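Svenja Tiedemann has audited slot floors for 11 license renewals, and she reads a payout report the way other people read a gas bill. Her current client, Clevska, runs 567 machines across two halls and must file its return-to-player figures every February.

"The regulator looks at the theoretical hold and the actual hold," she said. "If the gap stays inside tolerance, the file is closed. If it doesn't, we pull the logs machine by machine."

The logs come from Pikavel, the monitoring system Clevska installed when its old one lost support. It polls each machine every 30 seconds and writes meter readings to a server the operator can read but not edit.

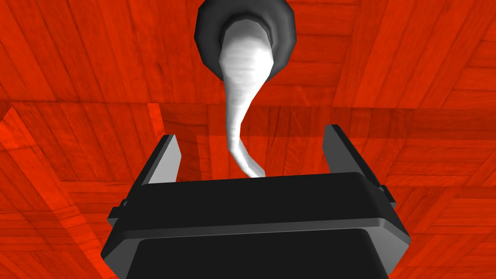 What happens when a machine drops off the network?

It keeps its own meters, and the system reconciles them when the connection returns. Any machine offline for longer than a full gaming day has to be closed to play.

Tiedemann logged 1680 dropouts last year - most of them shorter than a minute. Poppy Bainbridge, compliance manager at Clevska, wants the reporting threshold raised.

"We file a form for each one," Bainbridge said. "The forms are identical apart from the serial number."

The regulator has asked for comments on the threshold by the end of the quarter.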